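Re: [club-manip] gripper sessions, pad wear and tag placement
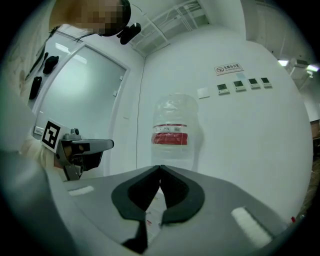
Cormac Horgan wrote:
> Two questions before I print the next set of fingers. Are we keeping
> the tag on the square mount, and does the jug stay in the object list?
> Kubíček's group dropped anything transparent after the Lallton round.

Yes to both. The tag stays on the square mount with the white border. Without the border, detection fell off as soon as the gripper tilted.

The jug stays in. Of 275 demonstrations logged through July, 22 were rejected, most for tag loss at the start of the approach. Transparent objects did no worse than the rest — I checked them separately.

Pads are the weak point. Anca changed the foam at 200 cycles and the rim had already started to lift on one side. Please leave 1 mm more land around the recess in your next print, and keep the screw position as it is so the old fingers still fit.

Two-person takes: call the start over the headset, then both close and open once before moving. Bok-nam's alignment script needs that to match the two streams.

Draltbridge entry form is with Tincuța. Send her your final finger mass.

Mircea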